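Call for participants: can a machine take over the small jobs at the bench and in the home?

Jeltmont is recruiting participants for a study of short manual tasks in small workshops and ordinary households. The study is run from our Nukmont site and forms part of the Pliltura programme, which compares the way people carry out routine chores with the way robot arms carry out the same chores, in simulation first and on real equipment later.

The question is a narrow one. We want to know which chores a machine with one arm and a simple two-fingered gripper can be trusted with now, which need a change to the tool or the room, and which should be left alone for the time being. Past rounds dealt with folding and stacking. The present round deals with clamping, sliding, turning and setting to a mark.

Who we are looking for

We need 47 participants in two groups. Group A is made up of people who use a vice, clamp, jig or similar fixture at least once a week, at work or at home. Formal training is not required. Group B is made up of people who do most of the cleaning, cooking or laundry in their household and have no workshop experience.

Participants must be 18 or over, able to use both hands for light work, and able to read a printed scale at arm's length, with glasses if needed. Experience of programming or robotics is not needed. People employed by a maker of robot arms or grippers cannot take part.

What you will do

Each participant attends 2 sessions at Nukmont. In the first you will carry out a set of bench tasks by hand while the position of your hands and the force at the tool are recorded. You will be asked to work at your normal speed and to say when you consider a task finished. A task may be as plain as closing a jaw on a part without marking it, or moving a slide to a given line on a scale.

In the second session you will watch simulated attempts at the same tasks and score each one from 1 to 5. A score of 1 means you would have to do the job again yourself. A score of 5 means you would accept the result without checking it. Group B will also score household tasks, among them loading a rack and closing a jar.
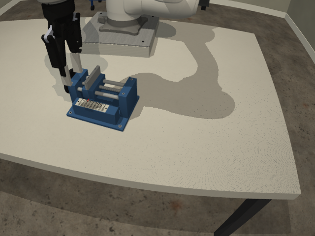
Scoring is done alone and without discussion. Attempts are shown in mixed order, and you will not be told which control method produced them. You may replay an attempt as often as you wish. Written remarks are welcome, and those that name a specific fault (jaw not square, part gripped too near the end, finger in the way of the scale) are the most useful to us.

What we know so far

Machines do well on tasks where the part is always in the same place and the end point can be measured. They do less well where a person would judge by feel, such as taking up the last of the slack in a clamp. Household chores remain harder than bench work because objects differ from one home to the next and are seldom fixed down. We make no claim that a result in simulation will hold on a real bench. Contact and friction are the two areas in which we expect the largest differences, and your hand recordings will be used to measure them.

Payment and practical matters

Participants receive 100 pounds on completing both sessions. Anyone who withdraws after the first will be paid half. Travel by public transport is refunded on production of a ticket. Sessions are held in November, starting at 9.30 am or 1.30 pm. Flat closed shoes must be worn, and long sleeves must be rolled or fastened.

Recordings show the hands and forearms only. They are stored under a number, and the list linking numbers to names is destroyed when the round closes. You may ask for your recordings to be removed at any time before then.

How to apply

Write to the Pliltura study desk, Jayasinghe Building, Jeltmont, Nukmont. State which group you wish to join, the tools or chores you deal with in a normal week, and whether you prefer morning or afternoon. Left-handed applicants should say so, as the bench is set up differently for them. Applicants who are not placed in this round will be kept on the reserve list unless they ask to be taken off it.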